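Week 4 Notes: Taking a Bottle Apart on Paper

OK, so on Friday we start the packaging unit, and I want everyone looking at drink bottles before we get to the Bednarek chapter. Read pages 17 to 51 and skip the bit on glass (I love the glass bit, but we just don't have time!).

My big point this week is that a bottle is three jobs stuck together. You've got the body, the closure and the label, and at a lot of plants they come from three different suppliers. I worked one summer at Derkitz, where the caps showed up in boxes of 3000 and the labels on rolls, and the two never seemed to arrive the same day.
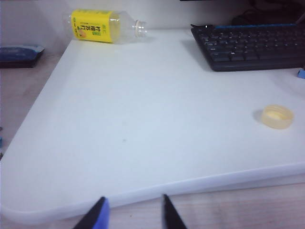
So when you do your own teardown, take the cap off and set it well away from the body. Draw them separately. Look hard at the neck, the threads and the ring under them, and then at how far the label wraps. Does the color of the cap go with the label or fight it? I go back and forth on this one myself.

Write me 400 words plus your sketches. Any brand is fine, any language on the label is fine, and please rinse the thing first. Bring it to the Balden room, and leave your bottle on the side table when you're done.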